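Tolmont Table Notes

README, last touched 11/23/20

Hi, and thanks for opening this before the zip. I keep a little collection called Tolmont, and it's all about one long work table and the stuff people leave on it. Mugs mostly. It started in June as a folder on my own machine named "table junk" and it grew until I felt bad not writing any of it down, so here we are.

What's in it

There are 1,804 entries right now. Each one is a line of text plus whatever pictures go with it. The line says what the main object is, what it's sitting on, and what else is nearby, in whatever words I'd use if you called me up and asked me where your phone was. I didn't use a fixed list of terms at first and I kind of regret it (see "Known messes" further down), but the upside is that the notes read like a person wrote them.

The files are split into 3 folders:

mugs/ is the big one, anything with a handle
flat/ has phones, folders, sheets of paper, anything you could slide something under
leftovers/ is wrappers, paper cups, and the stuff I couldn't make up my mind about

A mug with a phone farther down the table goes in mugs/. I file by whatever is the point of the entry and let the rest tag along in the notes column.
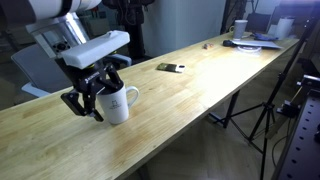

The notes column is where you'll find most of the good stuff, so please don't drop it when you load the file! I know it's tempting. It has commas in it, it has quotes in it, and it'll break a lazy parser. Everything is tab separated for exactly that reason. If your spreadsheet program asks you what the separator is, say tab and you'll be fine.

Columns, left to right

id: just a number, gaps are normal
thing: mug, phone, mouse, cup and so on
handle: which way the handle points, or "none"
surface: nearly always "wood table"
neighbors: other things on the table, nearest first
notes: me rambling

About the handle column. People have asked why I bother, and the answer is that I tried writing these without it and couldn't tell half my mug entries apart. A white mug on a wood table is a white mug on a wood table. Once you know the handle points right, or off toward the upper left, you can find the one you meant. Directions are always as you see them in the picture, not as somebody sitting at the table would see them. So the same mug in two pictures can have two different handle values and both are correct. I got three emails about this so I'm saying it early.

For mugs that have a logo, I only write down "logo" and leave it there. I don't try to read small print, and if you want that you'll have to do it yourself.
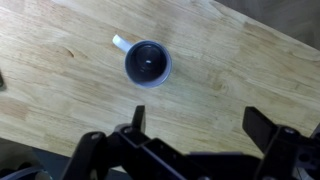
Wood grain gets a mention in the notes when there's something to say, like a knot or a darker streak. I love butcher block for this! Plain white desks gave me nothing to hang a location on, and with the boards I can write "next to the knot" and know what I meant a month later. There are 351 entries with a grain remark of some sort, and you can pull them out by searching for the word "grain" in notes. Please don't read anything scientific into it.

Known messes

"Puck" and "pad" both turn up for small round flat things. I switched words partway through and never went back.

"Wrapper?" with the question mark means I wasn't sure. Leave the question mark in if you pass the file along. I'd much rather have an honest maybe in there.

17 entries have an empty neighbors field when there were clearly neighbors. They're marked TODO. I'll get to them, probably on a rainy weekend.

Paper cups were filed under mugs/ for a while. I moved the ones I found.

Versions and names

The first batch was called Campbell and the second was Mindasden, and you may still bump into those in old file paths. They're both folded into Tolmont now and the ids carried over. Monel is the tiny script that checks the tabs and complains about missing columns. Run it after you edit anything, it takes a second and it's saved me from myself plenty of times.

Using it

Go ahead and use it for whatever you like, school stuff included. If you fix an entry, send me the id and the new line and I'll paste it in. If you just want to argue about whether a folder counts as flat when something's sitting on top of it, I'm up for that too. Currently it counts.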